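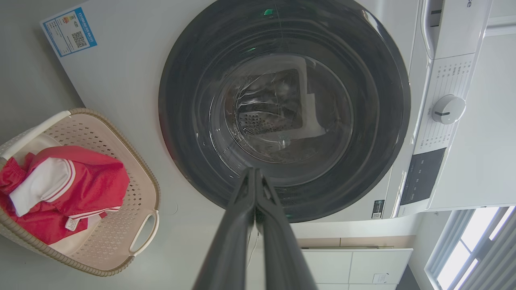 Good practice for household laundry robots

Last updated: Mar 2, 2023

Good practice for household laundry robots is a loose body of rules, house guidelines and borrowed safety standards that covers robots working at ordinary washing machines and dryers. No single standard deals with the subject. Most of what is called good practice has been written by the people who build or test the robots, and critics have questioned how much of it rests on evidence.

Background

Industrial robots have long been kept behind fences or slowed down when a person comes close. Home robots can't be fenced off in the same way, and the machine they work at is built for human hands. A front-loading washer has a round door that swings on a hinge, a dial, a drawer for detergent and a drum that turns. Each of these is covered by product safety rules written with a human user in mind. Whether those rules still mean anything when the user is an arm with two fingers is an open question that most guidelines step around.

The best-known attempt to fill the gap is the Villska guideline, a short document put together by a test lab of that name. Its lead author, Kazuhiro Morikawa, described it as "a floor, and a low one." It was later taken up with changes by Skaswood, a maker of arm mounts, and by the Rulala home robotics project.

Common rules

Approaching the door. The gripper should be closed, or nearly closed, until it is close to the part it is meant to grasp. Open fingers are more likely to catch on a rim or a handle. The Villska text asks for a slow final approach but gives no speed, which makes the rule hard to break and just as hard to follow.

Glass and shiny surfaces. Door glass is curved and tinted on many models, and it throws back light from windows and lamps. Depth sensors often misread it. Guidelines tell operators to plan the approach from the rim and to treat any reading taken through the glass as unreliable. Some developers also close the blinds during testing. Critics point out that a robot tested only with the blinds down has not been tested for a home.

Drum state. The robot should not pull on a door while the drum is turning or while the lock is on. In practice many robots judge this from camera images alone. A perforated drum can look much the same from one picture to the next, so a single still is poor proof that it has stopped. The Rulala version calls for two separate checks, but it lets both come from the same camera. It is difficult to see what the second check adds.

Cables. Any cable that runs along the arm should be tied down along its whole length, with enough slack for the wrist to turn. A loose cable near a hinge can be pinched. This is one of the few rules that all published versions share, and it was common advice in factories well before anyone wrote it down for laundry.

Baskets and floor space. A basket should stand beside the machine, clear of the path of the door. Guidelines differ on whether it has to be fixed in place. Skaswood wants it held by a mat or bracket, while the Villska text accepts a basket standing free. Few households would put up with a bracket in the laundry room.

Garments. Hanging tags, straps and drawstrings should be treated as snag points. Sorting by color or reading a care tag is outside most guidelines, although sales material for home robots often suggests that both are solved.

Labels and controls. Energy labels and certification marks must not be covered or removed to make a machine easier for a robot to recognize. Markers stuck on the control panel are allowed by the Rulala version and discouraged by the others.

Compliance claims

Firms may say that a robot "follows" a guideline without showing how this was checked. The Kawaguchi review, led by Vignesh Kaimal, looked at 67 such claims and found test records behind 2 of them. The rest pointed to videos, internal notes or nothing at all. Skaswood objected that the review had counted brochures as formal claims. Kaimal replied that buyers do the same.

The review had weak points of its own. It did not test any robots, and it took the guidelines as given without asking whether a robot that met them would be safe. A missing record also does not prove that no test was run.

Criticism

The main complaint is that the rules describe what careful engineers already do on a good day. They say little about children and pets, wet floors, or a person reaching into the drum while the arm is moving. A second complaint concerns wording. Terms such as "suitable force" and "adequate lighting" appear often and are left undefined.

Supporters answer that strict limits would be premature while designs are still changing. The same argument was made when the first Villska draft came out in November, and the undefined terms from that draft are still in the text.

See also

Collaborative robot
Gripper
Product safety testing

14 shares
2 comments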